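About Us

Lamen started with one pine bed and an old bedspread that we could not bring ourselves to throw away. The bedspread had come down through the family, it had been washed more times than anybody could remember, and it still made a room feel like somebody was expecting you. We put the two together in a spare bedroom above the old Forton dairy, and a friend who stayed the weekend asked where she could buy the same thing. She couldn't, of course, so we made her one!

That was 11 years ago. We have moved twice since then, and these days we share a long brick building with the Babić sawmill, where all our pine is cut and dried. It's a very convenient arrangement (we can carry a rail from their door to ours without putting a coat on), and it means the whole place smells of wood shavings from Monday morning on. We still sew upstairs, where the light is better, and we still argue over the radio.

What we do is simple enough to tell. We build and repair wooden beds, and we find, mend and look after the bedding that goes on them. We like knots in the wood and leave them where the tree put them. We like flowers and scrolling leaves on a bedspread, and a plain beige throw to go over the top when the pattern needs a little company. And if a bed is going to a child's room, a moon and a few stars on the frame never hurt anyone.
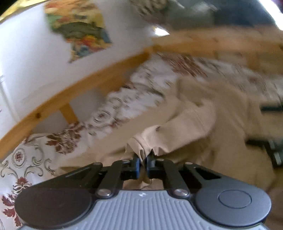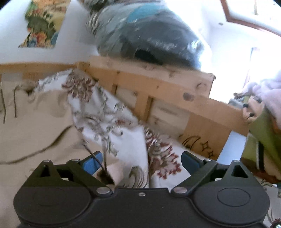 Mending has grown into the biggest part of our week. People bring us blankets with a corner gone, throws that have started to shed their threads, tassels that have come off in the wash, and stains they have tried everything on. We can't promise to get every mark out, and we'll tell you so before we begin, but we do enjoy trying. Last year 571 pieces came across the counter, and 262 of those were bedspreads, which tells you something about how fond people get of the thing they sleep under.

Our Arnent range is the one most new customers ask for first. It's a single or double bed in light pine with a rounded top rail and upright slats, finished with a soft wax that you can touch up yourself at home. Each one goes out with a small tin of the wax and a cloth, and a handwritten card about how to look after it. Please do keep the card, as our handwriting is not what it was and we would rather not do it over.

The shop downstairs is open from Tuesday through Saturday, and you are welcome to come in and lie down on anything that has a mattress on it. Shoes off, please. Bring your mending in a bag with your name and phone number inside, and we'll have a look at it with you over a cup of coffee.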